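Chapter 9
Chores: Are the Machines There Yet?

In this chapter
Why folding a towel is harder than welding a car door
What a grip is, and why most of them fail
Grip surfaces, wrapped and bare
How to read a success rate without getting fooled

9.1 The short answer

No. Not yet. Some chores, on some days, in a room somebody set up for it. That's the short answer and the rest of the chapter is the long one.

Start with what already works. Machines have done heavy repeat work on shop floors for decades. Same part, same spot, same motion. A dishwasher is a machine that does a chore, and a very good one, but look at what it leaves to you. Scraping. Loading. Unloading, and putting the cups on the right shelf. The washing got automated a long time ago. The handling did not.

Handling is the subject here. Picking a thing up, turning it, putting it into or onto another thing, letting go. A four year old does it all day. For a machine each of those is its own problem, and the letting go is often the worst of them (see 9.4).

Take caps and tubes. Anything hollow and light. You can squeeze it from outside, and then the two fingers have to open wider than the part. Or you can put one finger inside and the other outside and pinch the wall. People do the second one without thinking, with a mug or a flowerpot or a roll of tape. It needs less room. It also needs the machine to know where the opening is, which way it faces, and how thick the wall is.

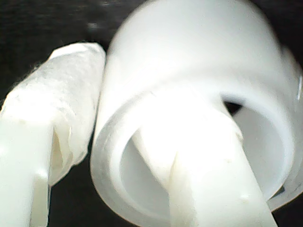
Dennis Catterall, who ran the packing line at Hartley for years, used to tell new hires that the part is never where the drawing says it is. A few millimeters off, tilted a bit, sometimes lying on its side. A person corrects for that before they notice. A machine has to see it first, and up close the seeing gets bad. White part, white finger, strong light — the edges wash out right at the moment they matter most. Turn the light down and you lose the dark side of the part instead. There are fixes, none of them free. Touch sensing is the one most people bet on, and we get to it in Chapter 11.

Keep three words apart as you read, because people mix them up constantly.

Reach: can the hand get to the thing.
Grasp: can it hold the thing.
Place: can it put the thing where it belongs and leave it there.

A demo video usually shows reach and grasp. A chore is finished at place.

9.2 What the numbers say

Issa Qudah and Yaowalak Phuthong ran the Prerside trials with 649 attempts at one task, putting a light plastic part into a bin. 400 went in cleanly. Sounds ok untill you ask what a person on the line would score, and the answer is that no line would bother to measure it. The failures are more useful than the total anyway. Most were slips. The hand got there, closed, lifted, and the part rotated or slid out.

So, slip. Hard smooth plastic against hard smooth plastic has little to hold on with. You can squeeze harder, and then thin parts bend and eggs break. Or you change the surface. Rubber pads, silicone skins, a bit of film or tape wrapped over the tip. The last is cheap and quick and you'll meet it in plenty of labs. It also wrinkles, and a loose edge can drag on teh part when the hand lets go. Keep a log of when a covering gets changed, or two weeks of results wont compare with each other.

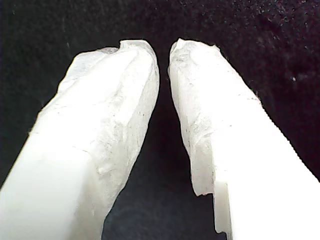
9.3 Before you read on

Pick one chore at home and watch someone do it, start to finish. Laundry is good. Clearing a table is better. Write down every reach, every grasp, every place. Mark the ones where the person used both hands, or a hip, or their chin. Don't skip the little corrections, the nudge that squares up a stack of plates.

Then mark which steps you'd trust to a machine with 2 fingers and no sense of touch. Bring the list to class. We use it again in 9.6, next to the one Jordan Mapplebeck made for the stockroom at Gadis.

Key terms: grasp, place, slip, grip surface, compliance, success rate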